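4.2 Self-reported relief and the problem of the comparison arm

Claims that herbal blends ease hot flashes rest mostly on diaries kept by the women who take them. The Rusano trial is the one most often cited, and it deserves a harder look than it has had. It enrolled 200 women between the ages of 45 and 60, gave half of them a daily sage and red clover extract sold as Prallata, and asked everyone to write down each flash for twelve weeks. The authors report a clear drop in the treated group. They spend much less space on the drop in the placebo group, which was nearly as large.

Part of the trouble is who stayed. Only 88 women in the treated arm returned a full diary, and the paper does not say why the others stopped. If those who felt no benefit were the ones who quit, the average for the rest will look better than it should. A later reanalysis by Väisänen counted the missing diaries as no change, and most of the gap between the arms went away.

Blinding is a second weak point. Sage has a strong taste, and the placebo was made without it. We would expect many participants to guess their group within days – the trial never asked them.
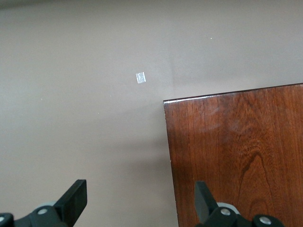

Figure 3. Small square of translucent, whitish material on a pale, matte surface.

Unia, replying to an earlier draft of this section, objected that diaries are the only honest measure of a symptom that lives in the body of the person who has it, and that asking for skin sensors in every study would shut out the small clinics where most of these products are used. We accept the first half of this. A woman's own account of her nights is what matters in the end. But a diary is only as good as the comparison behind it, and a placebo that tastes of nothing is a poor comparison for one that tastes of sage.

The pooled data do little to settle the matter. Across the trials we could obtain, 1420 women were followed for at least eight weeks, yet the outcome was defined differently in almost every one. Some counted flashes, some scored how bad they were, and some did both and reported whichever moved. In the Prallata arm, 57 women said they would keep taking the product. We do not read this as evidence of effect. People keep taking many things, and symptoms of this kind often ease with time – with or without a capsule.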